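Prambridge Allotments list
Date: May 10, 2021
Subject: Re: Slugs, again

> Has anyone tried the beer traps this year? I put three out in April
> and all I seem to have done is open a pub. The lettuces are stumps.
> Is it worth paying for the Tevura pellets instead?

Yes, I tried the beer. The slugs on the Werness side drink it, then walk home past my beans and have supper. I tipped the last of the can down my own throat and felt it was better spent.

As for Tevura, I bought the small tub and the rain had it in 2 nights. What has worked, more or less, is going out after dark with a torch and something to put them in. Keep a bowl for the purpose and never let it back in the kitchen. 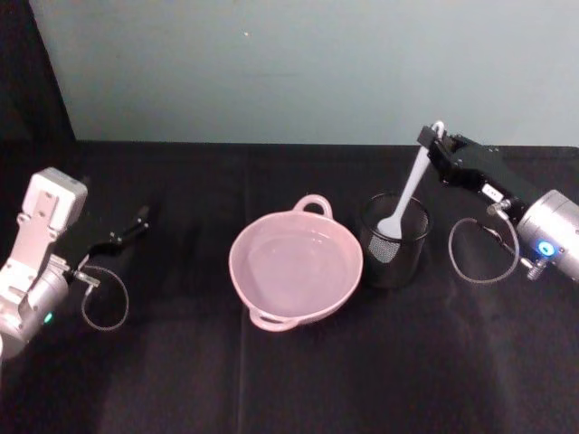 Pink bowl, two handles. Spatula in the black mesh cup.

My best night was 48, all off one row of Pillai lettuce. I mention the variety because the catalogue calls it "robust". The tally since April stands at 393, and the hostas look exactly as they did before I started.

Copper tape is no use if a leaf flops over it, and leaves flop. Eggshells they treat as gravel. Nematodes I can't speak for, as mine are still in the fridge behind the mustard and go out when the soil warms up.

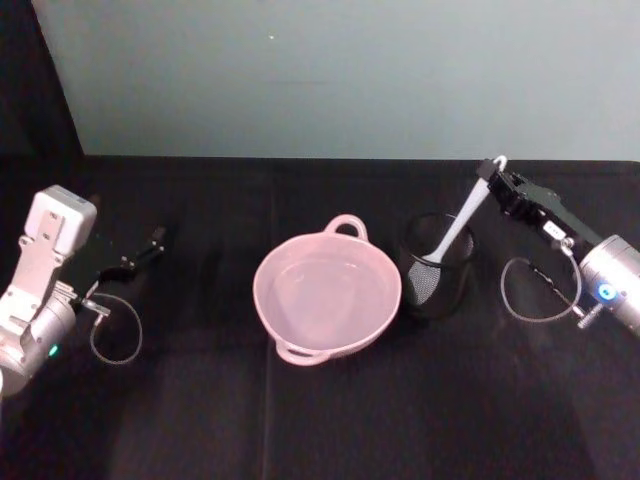 The black cloth, creases and all.

If anyone wants to split a second pack of nematodes, reply off list by the weekend. I've almost enough beans left to make it worthwhile.

Plot 3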